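Soup for a Long Shift: Planning Meals in a Shared Kitchen
Speaker notes – Jul 2, 2020
12 shares | 3 comments
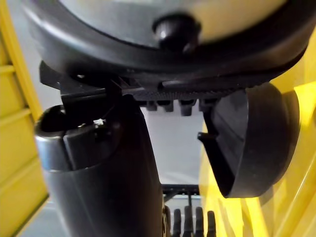 Opening (keep it short)

Thank them for coming. Say who we are: the Masholm kitchen feeds people who work nights, and we have done it since the Langat building opened. Last year we sent out soup on 273 nights. Ask who in the room cooks for more than 10 people on a regular basis. Wait for hands.

Tell them the talk is about planning. Recipes are on the handout.

Part 1: Start with the clock

Our people eat at two different times. The first break is before midnight and the second is close to four in the morning. A meal that is good at eleven can be poor at four. Pasta swells. Rice dries out at the edges. Bean soups, lentils and thick vegetable soups hold up much better.

Story to tell here: the December we tried noodle soup. By second break there was no broth left. People ate it with forks. We now pack noodles in a separate tub.

Part 2: The five-soup list

We rotate 5 soups and do not add a sixth without dropping one. Split pea, chicken and barley, black bean, tomato with white beans, potato and leek. Same onions, same carrots, same stock base for most of them. Ordering takes ten minutes now. It used to take an afternoon.

If someone asks about boredom: yes, we get complaints. We change the toppings and the bread. That settles most of it.

Part 3: Portions and waste

Slow down for this one. Our biggest night was 544 bowls, split between Langat and the Fluswood site. We ran short at Fluswood and threw soup away at Langat. The total was right and the split was wrong.

What we changed: each site sends its own number by three in the afternoon. No number means they get the same as last week. Late numbers go on the next day's sheet.

Part 4: Salt

Salt at the end, in small amounts, and taste it at serving heat. Soup that sits in a warmer loses water and gets saltier. Put a jug of hot unsalted stock next to the warmer so the late crew can thin it.

Questions

Likely ones: freezing (yes for the beans, no for potato), allergies (labels on every tub, barley is the one people forget), cost (refer them to the Hastumen price sheet on the back table).

Leave the handouts by the door.

7 shares on this section | Comments (0)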